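Carkura Consent and Preference Manager
For websites, membership portals and online forms

Product overview | What is included | Technical details | Plans | Support

Carkura is a tool which lets your visitors decide what your website may remember about them. It shows a clear notice on the first visit, keeps a record of the choice, and holds back the scripts that the visitor did not allow. It is made by Hedus, a small software company, and it is used mostly by charities, clinics, schools and local associations.

We began to work on Carkura when one of our customers, a patients' association, asked us a simple question: "If a member writes to us and asks what he agreed to, where do we look?" At that time the answer was in three different places, and one of them was a spreadsheet. Now there is one page for it, and the person in the office can open it without help from a technician.

What the visitor sees

The notice is a small panel at the bottom of the page. It has two buttons of the same size and the same colour, one for accepting and one for refusing, and a link for those who want to choose in detail. We do not offer a version in which the refuse button is hidden or grey. Some customers ask for it and we have to say no.

Behind the link are the categories: necessary, statistics, embedded media and outreach. You can rename them, and you can remove those you do not use. Each category has a place for a short text in your own words. Please keep this text short. Our advice is to write it as you would explain it on the telephone.

A visitor can change his mind at any time. Carkura puts a link called "Your choices" in the footer of every page, and the same panel opens again with the earlier answer already marked.

What the administrator sees

The register lists every choice with the date, the version of the notice that was shown, and a random reference code. It does not store the name or the full network address of the visitor. If your portal has a login, you can connect the code with a member account, but this is switched off at the start and you must switch it on yourself.

When you edit the notice, the old version stays in the archive. You can compare two versions side by side, the changed words are marked in yellow. Elie Mansour, who designed this part, wanted also to show who made the change and for what reason, so there is a comment field. It may be left empty.

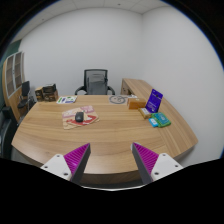
Retention rules are set for each category separately. You enter a number of days, and when they have passed the entries are deleted during the night. The default is 300 days. A deleted entry cannot be brought back, also not by us, so it is good to export the register before you make the period shorter.

The export is a plain CSV file or a PDF. The PDF has page numbers and a table of contents and can be given to an auditor as it is. For the CSV file you can choose a comma or a semicolon between the columns, which sounds like a small thing, but it was the most requested change in version 1.

Scanning of cookies and scripts

Carkura reads your public pages once a week and makes a list of the cookies and outside scripts it finds. New ones go into a waiting list, and they stay blocked until you put them in a category. The scanner reads up to 1000 pages per site in the standard plan. Pages behind a login are not read unless you give it a test account.

The scanner knows over 3230 scripts by name and proposes a category for them. Please check the proposal before you accept it. A map, for example, can be necessary on one site and only decoration on another, and this the scanner cannot know.

Requests from visitors

The request form is an additional module. A visitor can use it to ask for a copy of his data, for a correction or for deletion. The request receives a number and a deadline, and the responsible person gets a reminder by e-mail, first seven days before the deadline and again two days before. You can add a template answer for each type of request. Juwita Entili of our support team has written a set of templates in plain language, and they are free for all plans. They are not legal advice - please let your own adviser read them before the first use.

Technical details

Installation: one line of code in the page header, or the plug-in for Plistinier
Load on the page: the script is loaded once and then kept by the browser
Languages of the notice: English, French, Arabic, Portuguese, Malay; others can be added by you
Reading direction: left to right and right to left
Keyboard and screen reader: all buttons can be reached and are announced
Export: CSV, PDF
User roles: owner, editor, reader
Backup: every night, on a second server
Not supported: sites that are built inside frames of another site

If you use the Akl theme, please update it before you install Carkura. In older copies of the theme the footer link is covered by the newsletter box.

Plans

Basic: one site, scanner up to 300 pages, register and export.
Standard: up to 2 sites, scanner up to 1000 pages, version archive, retention rules for each category.
Association: for federations with local branches. Every branch has its own notice, and the head office can see all registers. The price depends on the number of branches, please write to us.

The request form can be added to each plan. All plans are paid yearly and can be cancelled until the last day of the period. After cancelling you have 30 days for downloading your register.

Common questions from customers

Does Carkura write our privacy policy?
No. It gives you the list of cookies and scripts, and you can place this list inside your policy so that it is always up to date. The policy itself you must write.

We changed our web address. Must we ask everybody again?
Yes. The choice is saved for the old address and the browser will not give it to the new one.

Can we see how many people refuse?
Yes, under Reports. The numbers are shown per month and cannot be followed back to single persons.

Our site has no cookies at all. Do we need the notice?
Perhaps not. Run the free scan first, and if the list is empty you can keep your money.

Support

Support is given by e-mail and by telephone in the mornings. For installation questions please ask for Rui Frade, for invoices and change of plan for Elias Issa. When you write to us, add the address of your site and the version number from the bottom of the administrator page, it saves one round of letters.

Page last changed: 2021-11-05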